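Can a Robot Really Learn by Watching?

You may have heard that robots can now "learn just like you do." Be careful with that sentence. It leaves a lot out.

Let's look at what the software does. A program called Lilia is meant to help a robot arm pick things up. To teach it, people hold grippers in their own hands and do the job themselves. A camera films while they work. Then they do it again, and again. Lilia's first lesson used 607 tries at one job: putting a cloth bag on a shelf.

You probably needed one try.

What does the program see?

A video is a giant pile of colored dots. When you look at a room, you know right away which part is the sofa and which part is the curtain. The program starts out knowing none of that. It has to find patterns in the dots, and it can pick the wrong ones. Maybe it decides that flowers on the cloth are important. Maybe it mixes up a bag with a shadow.

Two yellow fingers are easier to find. They stick out in front of the camera, so the program can compare where they are with where the bag is. 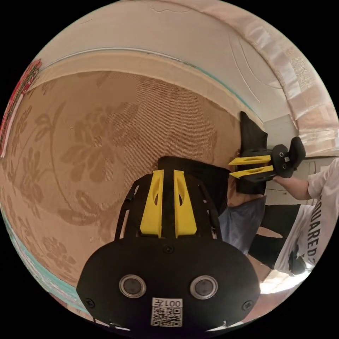
Then what does it do?

Next comes planning. The program guesses a tiny move, looks again, and guesses another. Lilia makes 8 guesses every second. Good guesses in a row can look like thinking, but they are still guesses – and one bad one can send the arm the wrong way.

Does it work?

Sometimes. In a test with 107 new tries, Lilia got the bag onto the shelf 53 times. That is a little less than half. Would you let it carry your birthday cake?

So when somebody tells you a robot has learned something, ask a few questions. How many times did it try? Was it in the same room every time? What happened when the bag was a different color?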